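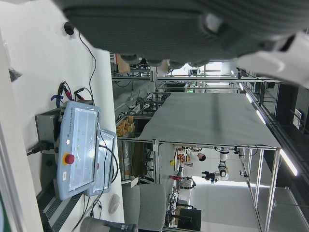
Teach pendants on a bench in a robotics workspace; the front one carries a red emergency stop button.

Plivuston is a wrist camera kit for small robot arms, sold by the firm Resance. It was designed by Güven Ekinci and Kevser Soylu and went on sale on Jun 25, 2021.

The kit holds a camera, a mounting ring, a cable set and a license for the recording software. The ring bolts between the arm's last joint and the gripper. Setup is done from the arm's own teach pendant, and the maker gives a setup time of 20 minutes. The camera has a 90 degree field of view and weighs 108 grams.

Resance also offers a paid fitting service, which covers mounting, cable routing and one day of operator training. Labs with several arms can buy a pack of 5 kits - the software license is then shared.

A review by Dilek Avcı praised the mounting ring but found the cable too stiff for arms that turn the wrist often. A softer cable followed the next February. The older cable is still sold as a spare part.

See also: Zanley (gripper), Başaran mount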